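Print this message
E-mail this message to a friend

From: Damian Trummer
To: Braleo users list
Subject: Re: Ginidell simulator, worth the licence?

Bontu Tesfamariam wrote:

> We have a quote from Ginidell for the simulator with the household
> pack. 3000 for the year, 2 seats. Has anyone here used it for
> gripper work? I mainly want to know whether the wrist view is any
> good, and whether flat things like books behave. Our present set-up
> lets them sink into the fingers.
> Bontu

Hello Bontu,

We have had it at Jelville since November, on the same two-seat licence. I use it most days and Wakana Nishimura uses it for the longer batch runs.

The wrist view is good. You can mount the camera behind the palm and get both fingers in the picture, and you can roll it any way up you like. We train with the view inverted part of the time because that is how the camera ends up on our arm at some poses. Printed covers stay sharp enough to read, even upside down.

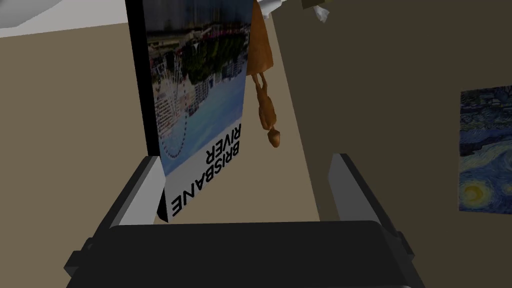 Flat objects are fair. Contact at the fingertips is handled well and I have not had a book sink into a finger. Thin boards held by one corner are harder. You need to turn the contact step down by hand, and the default in the household pack is too coarse for this. With the finer step a batch of 50 grasps takes us most of a morning on the older machine.

The rooms are plain but usable: walls, floor, pictures, a few ornaments. The pack lists 3553 objects. A good many of those are the same shape with a different surface, so I would not pay extra on the strength of that number.

Support is slow. Bereket Nigatu sent them a fault report on the joint limits and had to chase it twice. The fix did work when it came.

If you only need the arm and not the rooms, look at Mersha first. It is cheaper and loads faster, but the textures are poor and I would not use it for camera work.

I can send you our contact settings if you go ahead.

Regards,
Damian

Print this message
E-mail this message to a friend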